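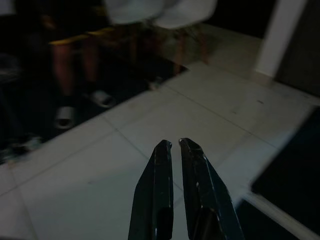
The wrist camera's view: two black fingertips and a good deal of floor tile.

Stadach held its open afternoon on 25 October 2021, and I went along to see grippers compared by people who have to live with them. The invitation promised coffee and "hands-on evaluation." The coffee was in the hallway. The evaluation involved a long line and a short man named Cor Aerts telling everyone to mind the cables.

I had expected to care most about the arms, but I spent most of my visit arguing about fingers. Stadach had tried 3 sets over the fall. The first came from Peeters, soft and rubbery, and picked up dust with more conviction than anything it was aimed at. The second was a wide pair that did fine on boxes and then sulked at paper. The third is the long, narrow black pair, and those get my vote, mainly for the selfish reason that you can see past them on the wrist camera.

Seeing past them is half the job. I tried steering on the wrist view alone and had a wonderful grip on where the fingertips were and no idea where I was. Sewwandi Siriwardena switched me over to the head camera, which gives you both arms at once and a decent amount of table. My first reach still closed on air. Depth, she explained kindly, takes people a while. She has logged more than 100 runs, so I suppose it does end.
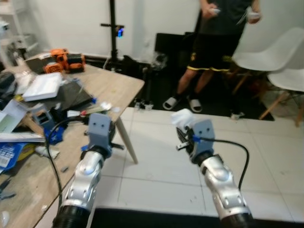

Hye-jin Choo would take a second wrist camera over a better head camera any day, and said the wide view makes beginners feel clever right up to the last inch. I had just been feeling clever, so I wrote that down and moved along.

The handheld controllers are light and pleasant, and your wrists know what to do before you do. The Cendell pendant I tried in the next room had more buttons than I have opinions. For small, fussy objects like tissue I'd go with the handhelds. For anything you want done the same way 200 times, give me the pendant and a chair.

Stadach plans another afternoon in November, with a softer fingertip for the narrow pair. Parking is behind the building, and the sign for it faces the wrong way.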